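We use cookies to keep you signed in and to remember your ticket filters. Accept | Manage settings

Filed under: Building Network / Wireless / Resolved

Ticket 5438: Wireless clients drop every 54 minutes, second floor, Vondville office

Reported by: Radka Kos
Opened: August 16, 2023
Priority: Normal
Status: Resolved, monitoring until September

Reported problem

Laptops on the second floor lose the wireless connection for a few seconds, then reconnect without a prompt. Calls drop and file copies to the Tomgate share stop with a timeout. Wired desktops are not affected. First and third floors are not affected.

Environment

Access points: Cladine, ceiling mount, all on the same firmware
Switch: one per floor, power over Ethernet
Address assignment: DHCP from the Nikolaidis router in the basement closet
Client mix: mostly Windows laptops, a few tablets, one label printer

Log

Entry 1. Pulled the client log from one affected laptop. Disconnects are 54 minutes apart. Signal before each drop is good, so coverage is not the first suspect.

Entry 2. Checked lease time on the router. Set to 24 hours on all scopes. A lease renewal would not produce this interval. Ruled out.

Entry 3. Moved one laptop to the first floor for a morning. No drops. Moved it back after lunch. First drop after 38 minutes, next one 54 minutes later. The timer belongs to the access point and is not started by the client.

Entry 4. Swapped the patch cable and switch port for AP-26. No change. Put the original cable back.

Entry 5. Ran a continuous ping from the worktable in room 17 to the gateway and to the access point. Both stopped at the same moment. The switch port stayed up the whole time, with no link-down event and no power event. Left the ping running overnight with the same result.
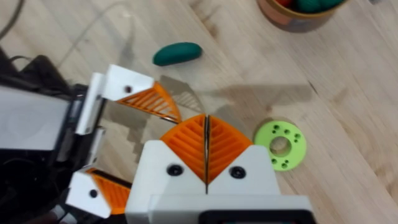
Cause

The second-floor access points had automatic channel selection turned on with a scan interval of 54 minutes. The other floors use fixed channels. At each scan the radio left its channel and clients were pushed off. The setting came from an old floor template that was applied again after the last firmware update.

Fix

1. Set fixed channels on all second-floor access points, matching the floor plan.
2. Removed the old template from the controller.
3. Restarted the access points one at a time after hours.
4. Repeated the ping test for a full working day. No loss.

Comment from Radka Kos: No drops on my laptop since the change. The label printer still needs a power cycle to come back online.

Reply: The printer only supports 2.4 GHz and was holding an old address. Reservation added on the router. Please print a test label and reopen this ticket if it fails.

Open item: compare templates on the remaining floors before the September firmware update.

Related tickets
Tomgate share slow to open large folders
Guest network login page does not load on tablets
Nikolaidis router: clock wrong after power loss
Third floor switch fan noise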